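3.2 Collecting the demonstrations

All demonstrations used in this paper were recorded by remote control in the Zirton simulator. We did not use scripted motions at any point, also not for the simple phases such as moving the hand back to its rest pose. In our earlier work, scripted and human phases were mixed, and the learned policy often stopped for a moment exactly at the border between the two. We therefore decided that one operator should control both arms from the first time step to the last one.

The operator wears a headset and holds one controller in each hand. The position and rotation of each controller are mapped to the wrist of the corresponding robot arm, relative to the pose at the moment when the operator presses the side button. Releasing this button freezes the arm. The operator can then bring the own hand back to a comfortable place and press again, in the same way as one lifts a computer mouse from the table. The trigger closes the fingers. We map the trigger to one value for the whole hand and do not control the fingers one by one. This limits which grasps are possible, but in the pilot study the operators with separate finger control dropped objects more often and complained of tired hands.

The task family in this section is called "kitchen packing". The robot stands in front of a counter with a sink, and it must pick up a piece of food from the work surface and put it into an open cardboard box. The instruction is given to the operator as one short sentence before the recording starts, for example "put the lemon in the box". The positions of the box and of the food are drawn again for every episode. The sink and the counter stay fixed. The view from the head of the robot in one such episode is given in Figure 4. 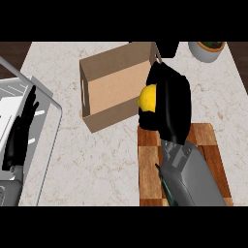 Figure 4. Kitchen packing, head view. The right gripper holds the lemon beside the box and the left hand is open over the sink.

Four operators took part: the second author, and three persons who had not controlled a robot before. Each of them first had a training session in which no data was stored. After the training, an operator recorded in blocks, with a pause between the blocks. We asked the operators to work at a speed which felt natural and to not correct small errors if the object could still reach the box. This last point needed to be repeated several times. Persons who know that they are recorded tend to make the motion too clean, and a policy trained on such data has never seen how to come back from a bad approach.

In total 924 episodes were recorded. An episode was kept if the object was inside the box at the end and the operator had not pressed the reset button. The kept episodes were then watched at double speed by Hanne Zoëga, who removed those in which the object passed through a wall of the box because of an error in the contact solver. From the remaining ones we selected 500 for training and 100 for validation, with an equal share for each operator. The rest was not used, except in the study of operator style in Section 5.

The most difficult part for the new operators was the side wall of the box. In the headset the depth is visible in stereo, but the large hand of the robot hides the object and a part of the box rim during the last centimeters. Two of the operators developed the habit to lift the object much higher than necessary before moving sideways. The other two came close to the outer wall at a low height and then lifted along it. We did not give a rule about this. Both strategies are present in the training set, and we come back in Section 5 to the question whether the policy learns one of them or some average between the two, which would hit the rim.

A second difficulty is the arm that is not used. In a task for one hand the operator often forgets the other controller, lets it sink slowly, and the robot arm follows. In early recordings this arm touched the counter or entered the sink, and the policy later copied this drift although it had no purpose for the task. We considered to lock the idle arm automatically. Finally we kept it under control of the operator, as the same interface is used for the tasks with two hands in Section 3.3, but we added a soft vibration in the controller when the arm moves without any trigger input for more than 2 seconds. After this change the drift became much smaller. It did not disappear completely, and we report the remaining motion of the idle wrist together with the other measures in Table 3.

For every time step we store the joint positions of both arms, the commanded wrist poses, the trigger values, and the images of the head camera. The commanded pose and the reached pose can be different, for instance when the operator pushes the hand against the counter. We train on the commanded pose. An operator who wants to press an object firmly will command a point which lies a little below the surface, and this intention is lost if only the reached pose is stored.

The scenes contain also objects which play no role in the instruction, for example a cutting board and a potted plant. They were placed by hand by the scene designers and not varied. We are aware that this makes the visual problem easier than in a real kitchen. A test with changed backgrounds was done in November, and the results are in the appendix.

3.2.1 Consistency between operators

To compare the operators we aligned their episodes at the moment of the grasp, which we define as the first time step in which the trigger value is above one half and the object has contact with the fingers. Before this moment the paths of the wrist are very similar for all four persons. After it they separate quickly, mainly in height, for the reason described above. The time from the start of the episode to the grasp became shorter with practice, while the time from the grasp to the release changed only a little. One operator, who plays a string instrument, was slower than the others in both phases but had the lowest number of resets. With so few persons we do not want to draw a conclusion from this.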